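Foro de Robótica Aplicada – Aprendizaje y manipulación

¿Alguien ha conseguido que una política entrenada solo con demostraciones de pinza en mano doble ropa en una casa que no ha visto?

Publicado por Areeba Dogar en Manipulación de objetos deformables
Etiquetas: ropa, aprendizaje por imitación, pinza en mano, generalización

¡Hola a todos! Llevo meses leyendo este foro sin escribir y por fin tengo algo que preguntar (y que contar, porque estoy bastante contenta con lo que nos ha salido).

Trabajo con doblado de prendas usando demostraciones grabadas con pinza en mano, sin teleoperar el brazo. Cada persona coge la pinza, dobla la prenda sobre la cama o el sofá de su casa y de ahí sacamos imagen, trayectoria y apertura de los dedos. El proyecto se llama Paracha y lo que queríamos comprobar es muy concreto: con el mismo número total de demostraciones, ¿conviene tener muchas en un sitio o pocas en muchos sitios?

Tenemos 1060 demostraciones válidas. Con ellas hicimos dos repartos de 600 cada uno. El primero, que llamamos «concentrado», sale de 2 viviendas. El segundo, «disperso», sale de 10. Misma arquitectura, mismas horas de entrenamiento, mismas prendas en la evaluación. Probamos en una vivienda que no aparece en ninguno de los dos.

El resultado me encantó: la política dispersa agarra el borde de la prenda bastante mejor que la concentrada, y la diferencia crece cuando la superficie tiene dibujos. Con la concentrada vimos una cosa muy curiosa. En una colcha lisa se porta bien, pero en cuanto hay estampado se va a pellizcar la línea impresa como si fuera el canto de la tela. La dispersa lo hace mucho menos.

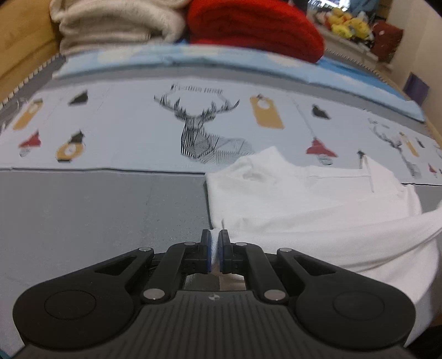
Con las prendas claras es donde más se nota. Una tela blanca sobre un fondo gris pálido tiene poco contraste, y muchas veces la única pista del borde es una sombra muy fina. Si además hay cerca una línea oscura impresa, que tiene mucho más contraste que el borde real, la red se va detrás de ella. Lo entiendo perfectamente, ¡yo también lo haría si solo viera recortes de la imagen a baja resolución!

Mis dudas son estas.

Lo primero, no sé si lo que estoy midiendo es diversidad de viviendas o simplemente diversidad de estampados. En el reparto concentrado hay muy pocos juegos de cama distintos, y en el disperso hay bastantes más. Las dos cosas van juntas y no se me ocurre una forma barata de separarlas con los datos que ya tengo.

Lo segundo, el pellizco. Nuestra política predice apertura continua de la pinza, y cuando agarra la tela de abajo junto con la prenda no se entera. Arrastra la colcha con toda alegría y sigue con el doblez. En las demostraciones humanas eso casi no ocurre, la gente lo nota en la mano y corrige, así que hay poquísimos ejemplos de recuperación. ¿Grabáis los fallos a propósito? ¿En qué proporción?

Y lo tercero, más de método: ¿cómo puntuáis un doblado? Ahora mismo damos por bueno un episodio si la prenda acaba doblada por la mitad y no se ha desplazado la tela de abajo más de lo que mide la propia pinza. Es un criterio que nos inventamos una tarde y me da un poco de vergüenza ponerlo en un artículo.

Cualquier idea me sirve, incluso las que empiecen por «eso está mal planteado». ¡Gracias!

Editado: me preguntan por mensaje privado si usamos sensor de fuerza. No, solo imagen y apertura.

granditz_lab

Enhorabuena, es un resultado muy bonito y encaja con lo que vemos nosotros en Granditz con trapos y toallas. Te contesto por partes.

Sobre vivienda frente a estampado: creo que sí puedes separarlas un poco sin grabar nada nuevo. Te sobran demostraciones, porque de las 1060 solo usas 600 en cada reparto. Haz un tercer reparto que salga de las mismas viviendas que el disperso, pero quédate solo con los episodios sobre tela lisa o casi lisa. Si te faltan episodios para llegar a los 600, baja los tres repartos al mismo tamaño y repite. No será perfecto, pero si la política «dispersa y lisa» cae hasta el nivel de la concentrada cuando la pruebas sobre estampado, ya sabes que el mérito era de los dibujos y la vivienda ponía poco. Si se queda a medio camino (que es lo que yo apostaría) tienes una figura estupenda para el artículo.

Otra cosa que ayuda mucho a entender qué mira la red: coge fotogramas de la evaluación justo antes de cerrar los dedos y marca a mano dos puntos, el borde real de la prenda y la línea impresa más cercana. Luego miras a cuál de los dos apunta la trayectoria predicha. Es un trabajo un poco pesado, lo reconozco, pero sale un número por política y ese número se explica solo. Nosotros lo hicimos en una mañana de enero con mucho café y nos cambió por completo la idea que teníamos. Pensábamos que el problema era de control, y casi todo el error estaba ya en la elección del punto.

Sobre el pellizco doble: sí, grabamos fallos a propósito, y fue lo mejor que hicimos el año pasado. El protocolo es muy simple. La persona agarra mal adrede, levanta un poco, se para, abre, retrocede y vuelve a entrar más rasante. Al entrenar tapamos el tramo del agarre malo para que la política no lo imite, y dejamos solo desde la parada en adelante. Si no haces ese recorte te aprende a pellizcar mal con una elegancia tremenda – lo digo por experiencia.

La proporción depende mucho de la prenda. Empieza con pocos y sube mientras mejore. Si te pasas, la política se vuelve indecisa y abre la pinza cuando ya lo tenía bien cogido.

Y en la pinza en mano, fíjate en la altura a la que entra la gente. Quien tiene práctica apoya casi los dedos en la tela y los desliza hacia el borde. Quien empieza baja en vertical y cierra. Las dos cosas funcionan en manos humanas, pero mezcladas en el mismo conjunto dan un comportamiento medio que no es ni una ni otra. En nuestro caso, pedir a todo el mundo la entrada rasante mejoró el agarre sin tocar una sola línea del código.

Preko

Yo haría aumento de datos y listo. Cambias el color y le pegas texturas al fondo con una máscara y te ahorras ir por las casas.

Areeba Dogar

Gracias, Preko. Lo probamos al principio. El problema fue la máscara: en prenda blanca sobre tela clara el segmentador se comía parte del borde, y entonces la textura pegada entraba dentro de la prenda, justo en la zona que importa. Mejoraba en superficies lisas de color y empeoraba en las claras. A lo mejor con un segmentador más fino se arregla, no lo descarto.

granditz_lab, ¡lo del tercer reparto me parece una idea preciosa! No se me había ocurrido usar lo que sobraba. Y lo de la entrada rasante me ha dejado pensando, tengo que repasar las grabaciones con eso en la cabeza.

m_zondach

Llego desde el otro lado, evaluación de políticas, así que me centro en lo de puntuar. Tu criterio me parece más defendible de lo que crees, pero tiene un problema: junta en un sí o no dos cosas que fallan por motivos distintos. Una es si la prenda queda bien doblada. La otra es si has molestado a lo de debajo. Yo las reportaría por separado, siempre.

Para la primera usamos en Zondach el solape: foto cenital al final, contorno de la capa de arriba, contorno de la de abajo, y qué fracción del área comparten. Es insensible a las arruguitas, que a nadie le importan en esta fase, y castiga bien los dobleces torcidos. Con prendas de forma rara (mangas, capuchas) se complica, y ahí preferimos comparar con el doblado que haría una persona con la misma prenda y el mismo punto de partida.

Para la segunda, el estampado que tanto te fastidia ¡aquí te regala la medida! Un dibujo impreso es una colección de marcas fijas en la tela de abajo. Haces una foto antes y otra después, emparejas puntos del estampado que no estén tapados y sacas el desplazamiento mediano. Sin pegatinas ni marcadores. Con tela lisa no puedes, claro, y tendrás que poner algo, pero en las que tienen dibujo es casi gratis. Ojo con los motivos repetidos: si el patrón se repite, el emparejador puede saltar de una copia a la siguiente y darte un desplazamiento enorme que es falso. Limita la búsqueda a un radio más pequeño que la distancia entre repeticiones y se acabó el problema.

Un par de detalles más que me parecen importantes para que te crean el resultado.

El estado inicial. Si sueltas la prenda «como caiga» antes de cada prueba, la varianza del montón inicial se come la diferencia entre políticas. Prepara una lista corta de posturas de partida, fotografíalas y recolócalas superponiendo la foto en la pantalla. Alterna las políticas en cada postura, en vez de pasar primero una entera y después la otra. La luz cambia a lo largo de la tarde y con prendas blancas eso se nota muchísimo.

La vivienda de prueba. Tienes solo una. Es la crítica que yo te haría como revisor, antes que ninguna otra. Tu tesis es sobre generalizar a sitios nuevos, y la medida se apoya en un único sitio nuevo. Yo quitaría viviendas del entrenamiento disperso, aunque pierdas demostraciones, y las pasaría a prueba. Prefiero un efecto más modesto visto en varios sitios que uno grande visto en uno.

Y quien puntúa, a ciegas. Que no sepa qué política ha generado cada foto final. Cuesta cero y quita una discusión entera.

Si publicas los episodios de evaluación, avisa por aquí, me encantaría pasarles nuestro emparejador.

Areeba Dogar

¡Usar el estampado como marcador me parece genial! Llevábamos semanas quejándonos de las colchas con dibujos. He hecho una prueba rápida con un par de vídeos viejos y el emparejador salta entre motivos repetidos exactamente como dices; con el radio limitado ya da valores con sentido.

Lo de la única vivienda de prueba duele, pero tienes razón. Vamos a reservar más y a repetir los dos repartos desde cero, y de paso entrenamos el tercero que proponía granditz_lab. En cuanto tenga las curvas abro un hilo nuevo y lo enlazo desde este.

granditz_lab

Me apunto lo del radio, a nosotros nos pasó con unas toallas de rayas y lo resolvimos de una forma bastante más fea. Areeba, cuando repases las grabaciones mira también la velocidad justo antes de cerrar. Los que entran rasante suelen frenar antes, y ese frenazo a la política le viene de maravilla.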